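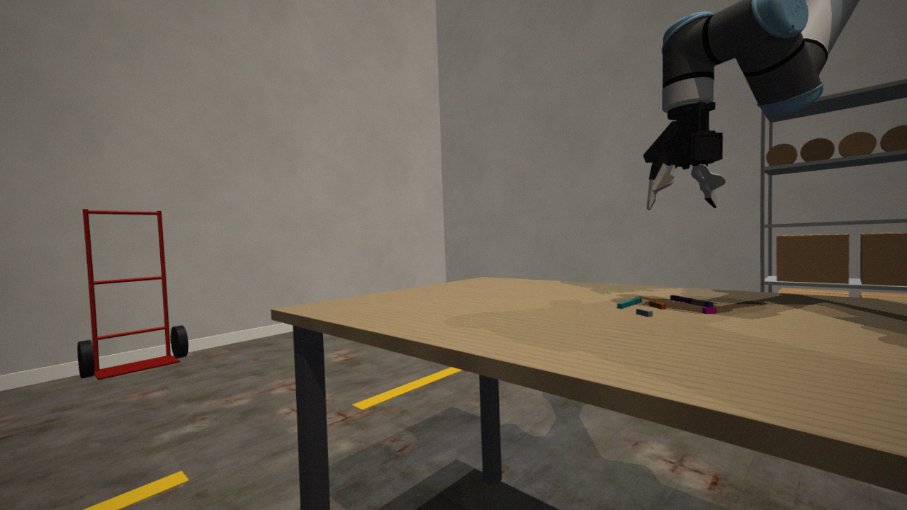 Flikamar Simulation and Controls Group

Speaker notes: the false-grasp fault in the block picking cell

Opening. Say up front that this is a failure talk. No hardware was damaged because the whole run was in simulation. The same controller code was due to go onto a real arm in April, and that is the part to worry about.

Setup, keep it short. One arm, one wooden table, a two-finger gripper, small colored pieces lying close together. The task is to pick a named piece, lift it, and report. The task script is ours. The physics and rendering come from the Anen package, stock settings except for contact stiffness.

The fault. The controller reported "grasp confirmed" on cycles where the fingers held nothing. We ran 2,000 cycles overnight and 459 of them were logged as good picks with no piece in the gripper. The success rate on the dashboard looked fine all night. Pause here, let people read the number.

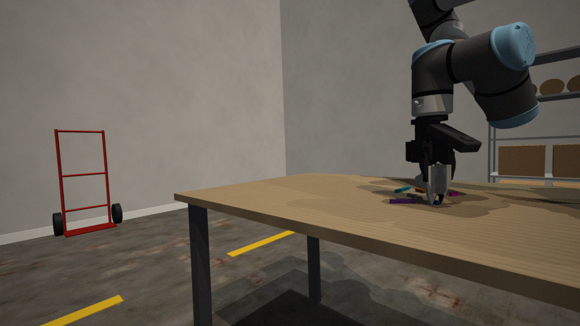
The approach phase is where it starts. The fingers close until motor current passes a threshold, and the threshold is read as contact with a piece. With a small block, the fingertips get very near the wood. A tip that brushes the table raises the current in the same way a block does. The controller can't tell the two apart from current alone.

We had a second check, finger width after closing. It should have caught this. The minimum width was set to 2 mm for all pieces, and a fingertip stopped by the table can stall wider than that. Both checks passed, so the lift began.

Mention that the log stored only the final flag and left out the raw width. It took us a good while to rebuild the width from joint positions. If someone asks why, the field was dropped to save disk space.
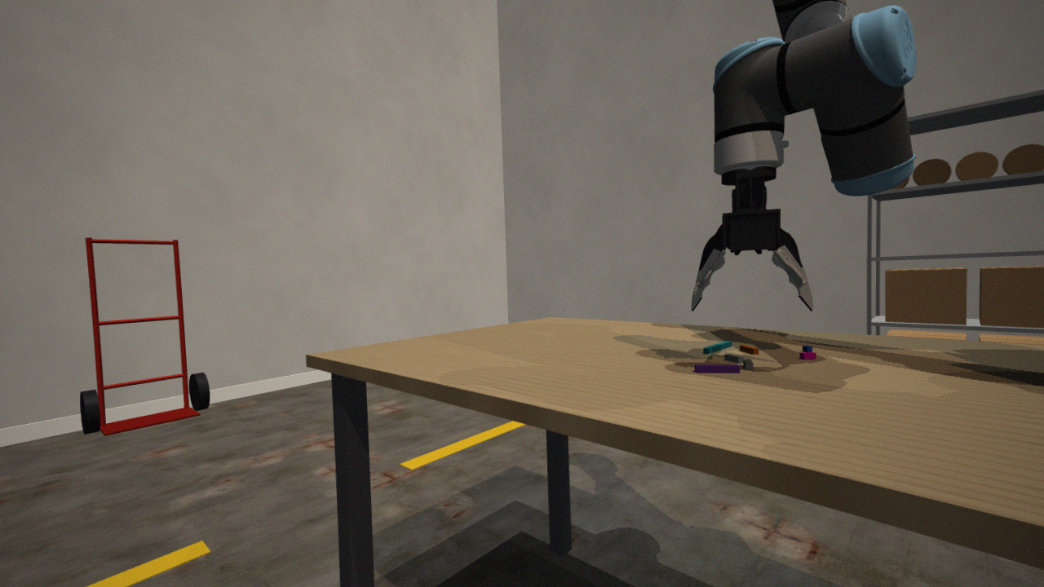 Notes by the lead controls engineer, Flikamar
Revised 18/02/2021

Safety part. Slow down for this section. A false grasp on its own is a bad statistic. The trouble comes from what the state machine does next. After "grasp confirmed" it switches to carry mode, and carry mode relaxes the force limit on the wrist so that payload weight does not trip a stop. With nothing in the fingers, the arm is moving with a raised limit and no reason for it.

On the real cell, the Alemayehu bench, people reach over the table to reset pieces between runs. The light curtain is muted during carry. I have asked for that mute to be removed whatever else we decide today.

Expect a question on whether the vendor controller would stop the arm anyway. Probably, at its own limit, which is higher than ours. We should not lean on it. 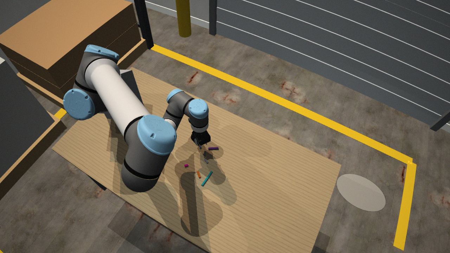

Fixes so far. Width is now checked against the expected size of the requested piece, with a tolerance per piece. Closing height has a floor above the tabletop. A third check runs after the first 50 mm of lift: if the measured load has not changed, the state goes back to open and the cycle is logged as a miss. The force limit stays low until that check passes.

Still open. Thin pieces weigh so little that the load check is close to sensor noise — we may need the wrist camera for those. The Primetti review board wants the full log format before any hardware time, raw width included. I will send it with the slides.

Questions.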